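# Hand-held gripper closes crooked on soft things, pads or linkage?

**irnia_shed**, 2018-06-10

I'm building a hand-held gripper at home, two fingers on a trigger, with a wide lens looking down over the fingers. I log the view and the finger gap and want to replay the grabs later on a small arm. The fingers are black printed housings with orange ridged pads screwed on, and each has a square marker on it so the software can work out how far open it is.

Hard things are fine. Books I can pick up by the spine all day. With anything soft, the right finger seems to arrive first and the object gets pushed over to the left before it is held. The gap reading is also 2 mm out when fully closed, but only on some runs.

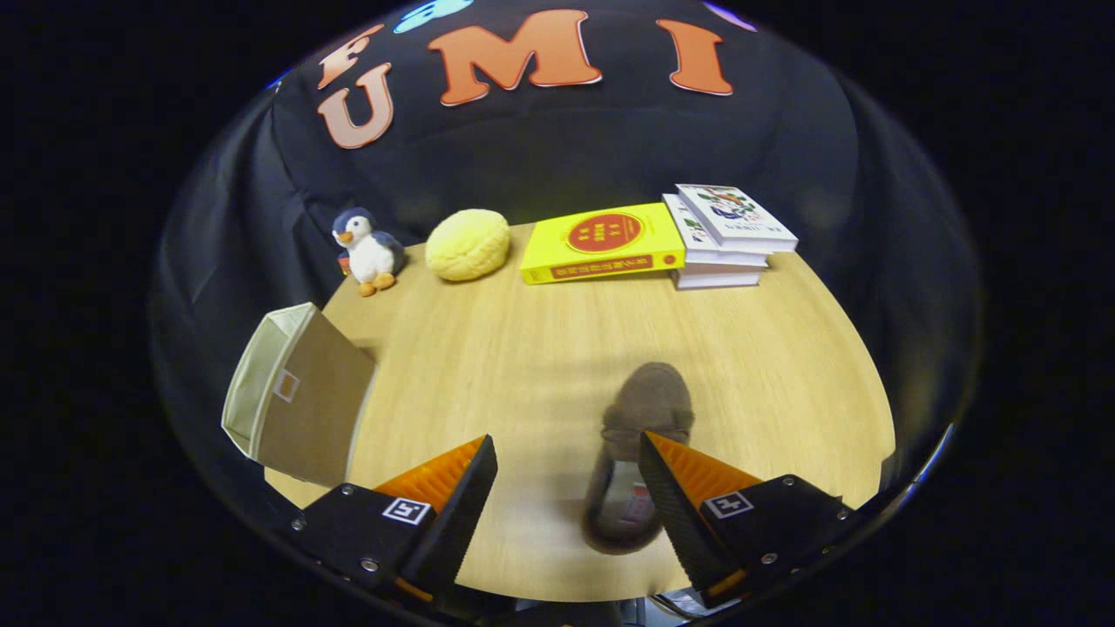
*View through the lens, fingers open, blurry brown slipper-like thing between the pads. Bin on the left, books at the back.*

I have swapped the pads left to right and it made no difference. The linkage is the Ulleck pattern with printed gears. What should I check next?

---

**Kaja Lukoševičius**

If swapping the pads changed nothing, leave the pads alone. It's in the linkage.

Take both pads off and close the fingers slowly on a flat steel rule held on the centre line. If one side touches first, your gears are a tooth out or one of the pivots has worn. Printed gears wear faster than people expect. I got 1,000 closes out of my first set before I could feel play in them, and I now change them every August whether they need it or not.

For the pivots, drill the holes out and press in brass bushes. Do both sides at the same time. When you put it back together, mark the two teeth that meet in the middle with a paint pen so you can find them again.

The 2 mm could be the same fault. If you work out the gap from both markers and one finger has play in it, the reading will depend on which way that finger was last pushed. Fix the play first and measure again before you touch the software.

---

**pindgate_tom**

just use a stronger spring, worked for me

---

**Takeda56**

A stronger spring will hide the play for a while and wear the gears out sooner. I would go with Kaja's check.

One more thing on the reading. With a lens that curved, the markers are stretched differently depending on where they sit in the view. If you calibrated with the fingers open and never took shots with them shut, the closed end is a guess. Redo the calibration with the board held close to the fingers as well as further off. I take 56 shots, a good half of them near the edges, and throw out any that are blurred.

Also check that the markers are stuck down flat. One of mine had a lifted corner and it gave me a different gap every time I moved the lamp.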